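Green tea for the office drawer, boxed and individually wrapped

We've stocked green tea for desks and break rooms for years now, and it's still the shelf I get most excited about restocking! The green tea selection is back for April 2025, with both Lipton and Tetley in it, and you can mix the two in one order however you like (plenty of offices do, and then argue over which runs out first).

Everything in this selection comes in sachets, so you can drop a few in a bag, leave a couple by the kettle, or hand one to a visitor without passing the whole box around. I keep mine standing on end in the open box, right there on the desk, and they stay tidy that way all week. 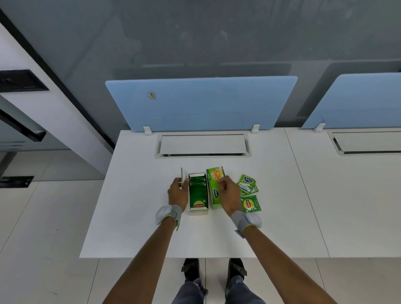

If you're new to green tea, go easy on the water. Let the kettle sit for a few minutes after it boils, steep for two minutes, taste, and then decide if you want it stronger. A slice of lemon is lovely in it, and so is a bit of honey on a gray afternoon.

**Ordering**

- Mixed orders welcome, any combination of boxes
- Larger offices: ask for the 100-sachet bundle
- Goes nicely with the Zusum mugs and the Osia desktop kettle
- Unopened boxes can come back within 7 days

Keep the boxes closed and away from the coffee, please! Tea picks up smells fast, and a drawer full of dark roast will get into it. The Murín storage tin is back in stock too, if your drawer is already a lost cause.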